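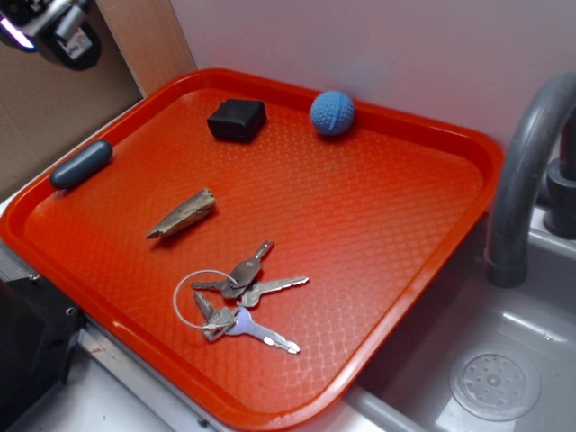 # 4. Liturgical Color and the Calendar

Most churches that follow a fixed calendar also assign colors to its seasons. The color appears on the altar cloth, the pulpit hanging and the stole worn by the minister. It changes when the season changes, and a regular attender learns to read it without being told.

The color sequence is younger than the calendar. Early Christian sources say little about it, and for centuries local custom decided the matter. A parish used its best cloth for the highest feasts and its older cloth at other times, whatever the dye. Written schemes came later and did not agree with one another.

This chapter deals with the Western pattern in its common modern form. It uses four colors: white, red, green and violet. White belongs to Christmas and Easter. Red is used for Pentecost and the feasts of martyrs. Violet marks Advent and Lent, and green fills the weeks that remain. Black, rose and blue are treated in Section 3.

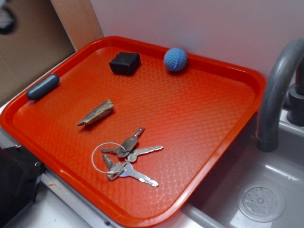
*Figure 4.1. Tray with a black cube-shaped block and a light blue ball near the far rim.*

Two cautions apply. First, color names in old inventories are unreliable. A word translated as "violet" may cover shades from dark blue to reddish brown – the dyer's materials set the range. Second, an inventory records what a church owned and does not show when each item was used. The Herumel inventory, used throughout this chapter, lists 201 textiles and gives a feast day for very few of them.

The case studies compare parishes in Covville and Kenitz. Both adopted printed calendars, but Kenitz kept a local rule that placed red on Palm Sunday, while Covville held to violet for the whole of Lent.
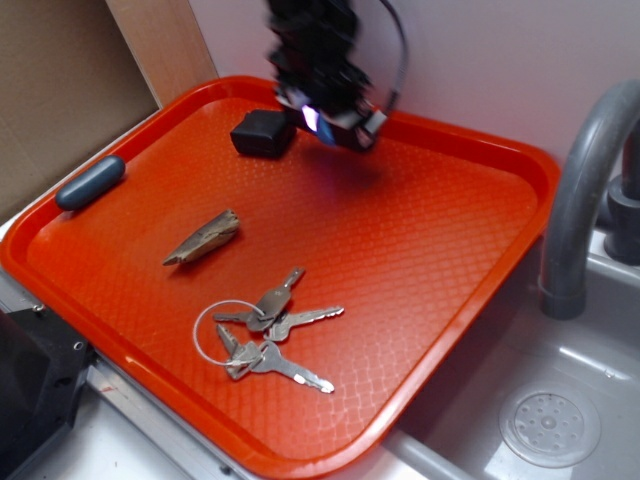
*Figure 4.2. Small objects on the floor of a tray, with a gripper above the far side.*

**Terms used in this chapter**

- *Feria*: a weekday with no feast assigned to it.
- *Frontal*: a cloth hung over the front of the altar.
- *Proper*: the texts assigned to a particular day.

## 4.1 Color before written rules

The earliest evidence is indirect. Sermons and letters mention white garments at baptism, but they describe the clothing of the newly baptized and seldom that of the clergy.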